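Print this page | E-mail this page

Looking after stone worktops

Unsealed stone takes in oil and water through pits and fine surface cracks. Test before treating: put a teaspoon of water on the stone and leave it for 9 minutes. A dark patch after wiping means the sealer needs renewing.
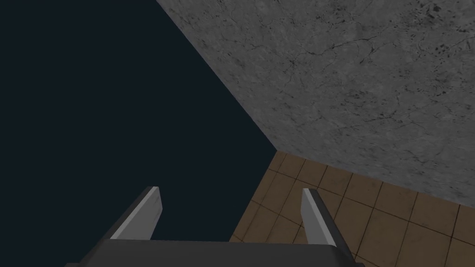

Cleaning before sealing

Wash with warm water and a pH-neutral soap. Vinegar, lemon and descaler etch marble and limestone and must be kept off both. Rinse twice, dry with a cotton cloth and leave overnight with a window open.

Oil stains are drawn out with a paste of bicarbonate of soda and water, spread 4 mm thick and covered with cling film. Lift it off the next evening. Old stains may need a second round.

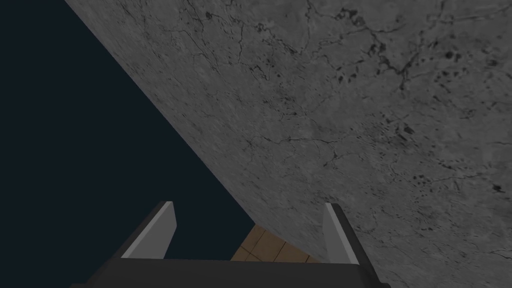

Apply the sealer thinly with a lint-free pad, working in one direction. Wipe off the surplus before it turns tacky. Sealer left to dry on the surface forms a haze that has to be rubbed back with more sealer. Allow roughly 70 minutes between coats.

Hairline cracks that catch a fingernail should be filled with clear stone resin first.

Tips supplied by Annick Lemaire, Cladden

Print | E-mail to a friend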